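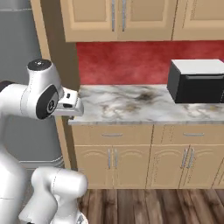

The train to Prirnthorpe takes longer than it should, and I still got to Utarell's September open day before the doors were unlocked. I'm glad I did, because the queue for the Navix demos was out to the car park by eleven.

Navix is their practice kitchen service. You get a set of simulated kitchens, a simulated arm with a parallel gripper, and a way of running your own control code against them without buying so much as a cupboard door. The library currently holds 1640 room layouts, and you can swap worktops, wall finishes and appliances in any of them. I spent far too long on this part! Marble worktop, red backsplash, tan cupboards with silver bar handles, black microwave – the sort of kitchen I'd never choose to live in and was very happy to send a robot into.

Visitors could sit at one of the desks and have a go. My job was to open a drawer, and it took me 2 tries to get the gripper lined up with the handle (the first time I drove the wrist into the edge of the counter, and the arm just stopped there looking offended). Resetting took a moment and no one had to fetch a screwdriver. If you've ever worked with a real arm you'll know how lovely that is.

The talk after lunch, in the Nyitrai room upstairs, was about variety. Their point was that a robot trained in one tidy kitchen gets lost in the next, so they put in stained worktops, dark floors, and handles set close together where a gripper has to choose. They ran a batch of 560 drawer attempts on the big screen while they talked, and people cheered the good ones.

A few grumbles. Cupboard doors swing a bit too freely for my taste, and there's nothing yet for liquids or cloth, so no pouring and no tea towels. The menus for saving a layout are a muddle as well. I lost one kitchen completely and had to build it again.

The starter plan is 560 pounds a year for a small team, which seemed fair to the people I was sitting with, and there's a free trial with a handful of rooms. I've signed up for that already. Coffee was good, sandwiches went early, and the last bus back to the station leaves from the far side of the roundabout.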